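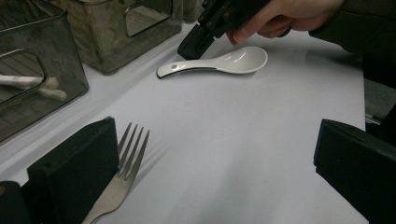
Bushra Hashmi wants me to know, before I have my coat off, that she has never believed a word anyone says about home robots. She says this while holding a pair of black plastic and metal jaws she built herself, in a shared workshop above a tile store, where she has spent most of her Sundays since June.

"People tell you it will do the dishes," she says. "It can't do the dishes. I'd settle for the silverware, and I'm not sure I'll get that."

The project is called Zunon. It is a hand-held gripper, which means a person carries it around and squeezes it, and the jaws open and close on whatever is in front of them. The idea is that you record yourself picking things up with it, a great many times, and a motorized arm later learns to do the same from the recordings. There is no arm yet. I asked when there would be, and Hashmi looked over at her building partner, Hammad Bangash, who kept his eyes on a screw.

"Sore subject," he said.

They had a deal on a used one from a seller who went by Standimus, and it fell through. So for now a person is the arm. I put it to Bangash that this makes the whole thing an expensive pair of tongs.

"It's a pair of tongs that takes notes," he said. "Fine, call it tongs. Tongs are good. My mother has had the same ones for 20 years."

The job they have picked is sorting tableware on a plain white table: a steel fork, a white soup spoon of the short, deep kind, a couple of see-through gray bins. I had assumed the fork would be the easy one. Bangash says forks are thin and lie flat, and the jaws tend to scrape along the table before they get under the handle. The spoon has its own trouble. It's glazed, it rocks, and when you pinch it in the wrong place it swings around and points at you.

"You learn to go for the handle," Hashmi said. "Then you learn that the handle is slippery too."

They count a pickup as good if the thing ends up in a bin without being dropped or dragged. By their own log they have over 200 good ones with the spoon. I asked how many bad ones. Hashmi said they only started writing those down in the fall, on the advice of Idris Rosser, who rents the next bench and builds speakers.

"I told them a log with no failures in it is an ad," Rosser said, without turning around.

I liked him for that, and I pressed the point. If the people holding the gripper already know to aim for the handle, isn't the machine just going to copy one careful person on one clean table? Hashmi didn't argue much. She said they had moved things around between tries, changed the lights, and handed the tool to other members of the workshop. Sadia Mengal, who had never used it, turned out to be the best of them with the fork, and can't explain what she does differently. That is interesting, but it isn't an answer, and I said so.

"No," Hashmi said. "I don't have the answer. Ask me when there's an arm."

The jaws are on version 5. The earlier ones cracked near the screws, or flexed so much that the tips missed each other – there's a coffee can of them under the bench. I asked to try the current one. It was heavier at the front than I expected, and my wrist was complaining within a few minutes. I got the spoon into a bin on my third go. The fork I left to Mengal.

Babar Bukhari, who keeps the workshop's books, would like to see it finished so the table can go back to general use. He has given them two more months. Bangash thinks that's enough to find an arm and get it moving. Hashmi thinks it's enough to find one.

I asked her whether, if it all worked, she would have it in her own kitchen.

"Next to my good bowls?" she said. "No. Absolutely not."

Zunon will be on the bench at the workshop's next open evening, with or without an arm, and visitors will be allowed to try it. Bring your own spoon if you like. Hashmi says she needs more kinds.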